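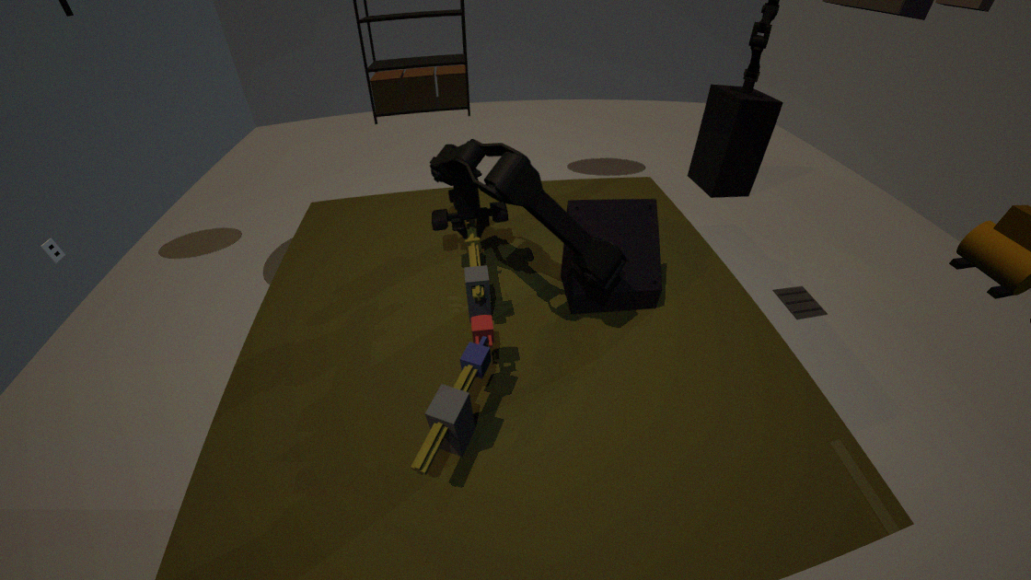 21. Mai 2023

Heute die neue Karte von Firngate eingelegt. Kein Netz. Das Telefon zeigt oben nur das kleine Kreuz, nach zwei Neustarts immer noch. Mit der alten Karte geht alles wie vorher, am Telefon selbst liegt es also wohl nicht.

Vormittags bei der Hotline angerufen. Elf Minuten Musik, dann eine Frau, die freundlich war und wissen wollte, welches Gerät ich habe. Ein Wiltlow, das ältere, gekauft vor vier Jahren. Sie hat in einer Liste nachgesehen und gesagt, es stehe nicht drin. Was das heißt, konnte sie mir nicht sagen. Nicht in der Liste könne bedeuten, dass es nicht geht, oder dass es keiner geprüft hat. Sie hat mir einen Code aufgeschrieben, den ich angeblich brauche, wenn ich wieder anrufe: 504. Mehr steht nicht auf meinem Zettel.

Danach die technischen Daten herausgesucht. Die Anleitung lag noch in der Schublade bei den Ladekabeln, auf Papier, in sechs Sprachen. Mein Wiltlow kann LTE auf drei Bändern, und das Band, auf dem Firngate hier draußen sendet, ist nicht dabei. 900 MHz kann es, aber nur für das alte Netz, also Telefonieren und SMS. Songül Bilgin meint, in der Stadt würde ich damit vermutlich LTE bekommen, weil dort noch auf einem anderen Band gesendet wird. In der Stadt bin ich einmal im Monat.

Warum dann nicht wenigstens das alte Netz kommt, habe ich nicht verstanden. Songül hat am Telefon gesagt, ich soll in den Einstellungen von »automatisch« auf »nur 2G« umstellen. Gemacht. Nach einer Weile war ein Balken da, am Küchenfenster sogar zwei. Sie hat mich zur Probe angerufen, die Verständigung war gut. Internet geht so natürlich nicht, oder so langsam, dass die Wetterseite nach fünf Minuten noch weiß war.

Mittags Reste vom Auflauf. Danach eine Stunde in Foren gelesen. Ein Thema zu genau diesem Modell hat mehr als 1.000 Beiträge, und ab der Hälfte streiten sie nur noch über Ladegeräte. Einer schreibt, man könne die fehlenden Bänder mit einer anderen Firmware freischalten. Ein anderer antwortet, sein Gerät sei danach hinüber gewesen. Ich lasse die Finger davon.
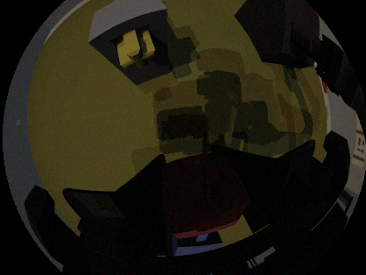 Gelber Klotz im offenen Behälter

Am Nachmittag bei Santoso vorbeigegangen. Dwight Cormier stand hinter der Theke und hat meine Karte in ein Vorführgerät gesteckt. Sofort volles Netz, LTE, alles. Damit ist die Karte in Ordnung und die Sache klar. Er hätte ein gebrauchtes Galtis für 114 Euro, Display mit einem Kratzer unten links, Akku angeblich getauscht. Auf dem Karton steht das richtige Band, ich habe es zweimal mit meinem Zettel verglichen. Ob es auch Gespräche über LTE kann, wusste er nicht. Er will nachfragen und mir morgen eine Nachricht schicken. Zurücklegen kann er es bis Ende der Woche.

Ich habe es nicht gleich mitgenommen. Das Wiltlow tut es ja noch, und der alte Vertrag läuft bis Juni. Zwei Karten gleichzeitig gehen auch nicht, das Fach hat nur einen Platz – der andere ist für die Speicherkarte.

Abends die Kündigung für den alten Vertrag noch nicht abgeschickt. Sie liegt ausgedruckt im Flur. Wenn ich die Nummer mitnehmen will, muss ich das vorher bei Firngate anmelden, das steht im Kleingedruckten auf der zweiten Seite. Morgen also erst Dwights Antwort abwarten, dann anmelden, dann kündigen.

Alte Karte wieder drin. Kontakte vorsichtshalber auf den Rechner kopiert, beim zweiten Kabel hat es geklappt. Um halb elf ins Bett.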